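Workshop notebook – Rovholm handling kit, on trial
September, bench by the cabinet

Second session with the Rovholm kit. It is the two-arm package: arms, wrist cameras, head camera, the Chiu software license and one set of fingers. Kosavetti is the reseller and wants a yes or no before the trial license runs out, so I am writing these up as I go and not saving them for the end.

Job for this session is the white folding furniture set. Thin tubes, hubs, fabric, smooth plastic. I picked it for being awkward. Everything in the vendor's demo list is a box or a bottle, and we already know the arms can do boxes and bottles.

Setup before lunch. Black cloth over the bench, taped at the back only. Both arms homed on the first try. The left wrist camera came up with the wrong exposure profile and had to be set again by hand; the profile called Mono was loaded as default, which we never asked for. Saved ours over it. Grip force limit set to 19 N for both hands, lowered to 5 N for anything with a thin wall.

Wrist view over the white molded base, with the two long rods lying beside it on the cloth:

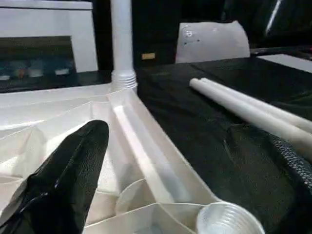

White on white will cost you more time than the grip does, was the comment from the next bench, and the advice was to ask Kosavetti for the depth add-on before we sign anything, at their expense. Noted. I had the same worry about highlights on glossy plastic, and I would like to see what the standard package does first. If the add-on turns out to be needed, it belongs in the price from the start.

On the fingers. The kit ships with one set and the price list has three more. The standard ones are fine on round tube. On the ridged edges of molded parts I had to go in at a steeper angle than the software wanted, and the planner complained twice about clearance it did have. The clearance margin sits three menus down. Wrote to support about it, no answer yet.

Teleop latency: 80 ms on the wired link, steady. The wireless link is not worth testing in this room.

Cable routing is my main gripe with the hardware. The clips in the box are too few and too stiff, and there is no drawing for where they go. I used our own hook and loop ties at the elbow. Anyone setting this up again should leave more slack there than looks sensible and turn the wrist through its full range before starting a recording.
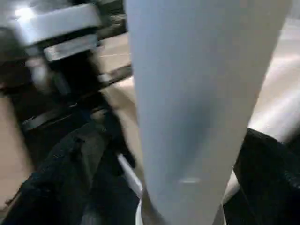 The other item on the list was the recording tool. It writes one folder per run with all camera streams and joint logs side by side, and the timestamps line up, better than what we have now. Naming is a mess, though. Every run gets a long string of characters and the notes field is not searchable. I keep a paper list next to the keyboard. Limit on the trial license is 800 minutes total, shared between both users. Check the counter before leaving anything recording over lunch.

Then the camp stool. Left hand holds at the hub, right hand takes a leg close to the same corner. With the two grippers that near each other the collision check slows everything down, and I turned the joint speed up by hand to get any swing on the leg. Rovholm's manual says the check can be zoned so that the fingertips are treated separately from the wrists. Did not find where. If someone knows, write it in the margin here.
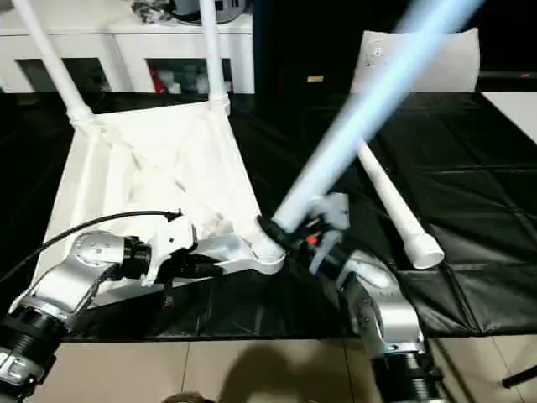 Fabric is the part no setting covers. It folds where it wants to and the planner has no idea it exists, so for now this is teleop work only. Fine for us, but the brochure line about "soft goods" should come out of any quote we accept, or be spelled out.

For the review sheet so far:
Arms – good. Quiet, repeatable enough for this work.
Fingers – acceptable, need a price for the narrow set.
Software – recording good, planner fussy, menus poor.
Cables – fix before anyone else uses it.
Support – waiting.

To do: ask Kosavetti whether the trial minutes can be extended, get the depth add-on quoted as a loan, find the zoning setting, print new clips for the elbows. Cloth stays on the bench overnight.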